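In Defense of the Towel on the Counter
by Laurinda Barros

My sister-in-law wipes down her kitchen every night until it looks like a bank lobby. Toaster in a cupboard, soap in a cupboard, and God help you if you want a spoon. I've stayed with her for two weeks at a time and I never once felt like cooking anything!

I think a counter should have stuff on it. Not dirty stuff, I'm not defending last night's lasagna pan, but the things you reach for. I once read a decluttering book that wanted me to own 17 kitchen items, total (I have more lids than that, and half of them fit something).
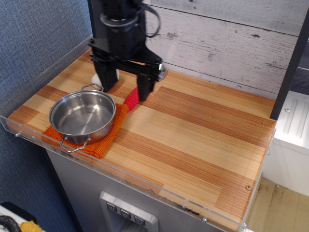 GORNTON, September — A small steel saucepan and an orange towel out on striped wood, and I'm ready to make soup. That's all it takes with me. The pot's empty, and an empty pot left out in plain sight is practically an invitation. Put the same pot behind a door, under the colander, and I'm ordering noodles.

And wood helps, I'm sorry. I priced a white stone counter last spring and walked out of the showroom feeling like I'd need to apologize to it every time I made coffee. Wood with big reddish bands in it already has plenty going on, so a towel dropped on top just joins in.

So hang the towel up if you want to. Mine's staying by the stove, next to the pot, and dinner's at seven.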